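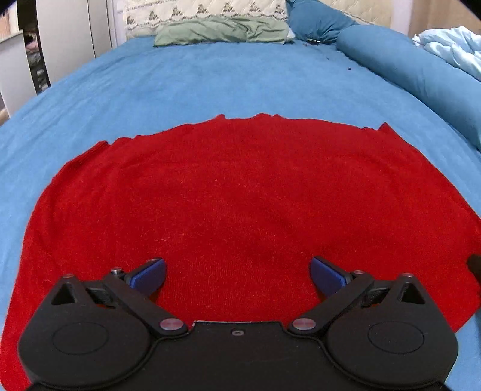 Figure 1. Red knit cloth laid flat on a blue bed sheet.

Why Sweaters Pill, and Whether Anyone Can Be Talked Out of Shaving Them
Final report, Household Textiles
Rekha Katiyar, Vivek Semwal, Yaa Ofori
Advisor: Stavros Pavlović

1. Background

Pilling is what happens when loose fiber ends work their way to the surface of a fabric, tangle together, and form small balls that stay attached by a few stubborn strands. Knits get it worse than wovens because the yarn is usually twisted less tightly and has more room to wander. Blends get it worst of all. In pure wool the pills tend to break off in time, but a strong synthetic fiber will hold on to its pill long after the owner has given up on the garment.

We picked this topic in April, after our first topic (moths) failed to produce any moths.

2. What we did

We tested 2 yarns, a wool and a wool-acrylic blend, in 3 stitch patterns: stockinette, garter, and a tight rib. Swatches were knitted by Yaa, who would like it noted that the rib took the longest and is the least interesting to look at. Each swatch was rubbed against a piece of the same fabric by hand, to a metronome, for 2308 strokes. The original plan called for more. The number in this report is where Vivek stopped.

After rubbing, each swatch was graded by eye from 1 (terrible) to 5 (no change). Two of us graded separately and then compared notes. We disagreed on the garter swatches and settled on the lower grade, mainly to end the meeting.

3. Results

The blend pilled more than the wool in every stitch. Rib did best in both yarns, which fits the usual advice that a denser fabric gives fibers less chance to escape. Garter did worst, probably because its ridges take most of the rubbing. The wool stockinette went fuzzy early and then seemed to settle down, as if it had made its point.

4. The shaving question

We also asked classmates how they deal with pills. Most use an electric shaver, a few pick them off during lectures, and Kuldeep Rana told us he buys a new sweater. Shaving works, but it cuts fiber, and a fabric that keeps losing fiber gets thinner. Washing inside out on a gentle cycle is a better habit. We passed this along to everyone who answered. They thanked us and we do not believe they changed anything.

5. Limits

Hand rubbing is uneven, and Vivek's pressure dropped noticeably after lunch. We had one swatch per combination, so a single bad stretch of yarn could have moved a grade. We did no wash testing because the basement machine was out of order for most of the term.

6. Further work

Repeat with washed swatches, add a cotton yarn, and find a rubbing device with no opinions about overtime.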